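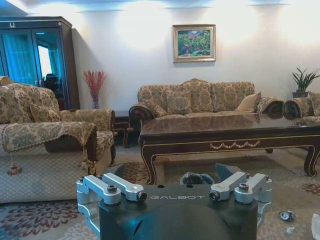
The gripper at floor level in the furnished living room, coffee table and sofas behind it.

I went to Sornby in February to see how Flevcombe writes and follows its house rules for home robots. The invitation promised "good practice in action." I have sat through enough of those mornings to bring my own sandwich and a list of questions.

The visit started at 10 with slides. Flevcombe runs the site together with Dissanayake, which handles the training of operators, and between them they have a rulebook called the Sasorness Code. It has 113 clauses. We were handed a printed copy and given 17 minutes to look through it over coffee, so I read the parts on floors and furniture and skipped the rest until the train home.

Some of it is sensible. An operator has to walk the room before the arm is powered. The stop button has to be within reach of the person in charge, and that person can't also be the one filling in the log. Anything breakable inside the working area gets written down first. I have been in workplaces with far more dangerous machines and far less on paper.

Other clauses are the kind that sound firm until you try to use them. "The floor shall be reasonably clear." Clear of what? I asked, and was told it depends on the task. If the task is picking things up off a rug, then obviously there will be things on the rug. In the living room there was a crumpled bit of silver foil and a small white scrap lying there, and I could not find anything in the Code that tells an operator which scraps belong to the job and which are just litter. The guide said people know. Maybe they do. A rule that relies on people knowing is a habit with a number on it.

The living room itself I liked. Most demonstration rooms I've been shown have one white table and a plastic apple. Sornby has damask sofas with bolsters, a patterned rug, a glass vase with red berry branches, and a coffee table with a shiny marble-like top and gold trim hanging off the front. It looks like somebody's aunt's good room, and that is a harder place to work than a bare lab. The shiny top throws back reflections. The table has curved legs. One sofa arm has a lace-edged cover with fringe and a tassel, and fringe near moving finger linkages is the first thing I would worry about. The gripper, marked GALBOT across the top, has linkages on both sides with plenty of gaps between the parts.

So I looked up fabric. Clause 60 says soft furnishings "should be considered." I asked what an operator does after considering them. Tie back the tassel? Take the cover off? Set a distance? The answer was that they don't want to be too prescriptive, as every home is different. Fine, but then don't call it a standard. Call it advice and let people judge it as advice.

I had the same trouble with the incident log. The Code asks for an entry after any "unintended contact." Bumping a table leg counts, according to our guide. Brushing a cushion doesn't, unless it moves. I asked where that was written and it wasn't. Two operators on two shifts could keep quite different logs, and the one with the shorter log will look like the safer pair of hands. If Flevcombe ever quotes those logs in a brochure, I would want to know who was on shift.

To be fair to them, they didn't dodge. The staff let us ask what we liked, and one of the Dissanayake trainers admitted the fabric section was written in a hurry. There is a revision coming. They did not say when. I asked whether people outside the two companies would get to comment on it and was told this was "under discussion."

What I'd want to see in the next version: a distance for loose textiles, a definition of contact that two people would apply the same way, and a floor check where the items for the task are listed by name before the power goes on. All of that fits on one page.

The sandwich turned out to be a good idea, as lunch was a plate of cookies. Parking is free but the sign for the entrance faces the wrong way, so go past the gate and turn back. They take visitors again on the first Monday of the month, and you need to book.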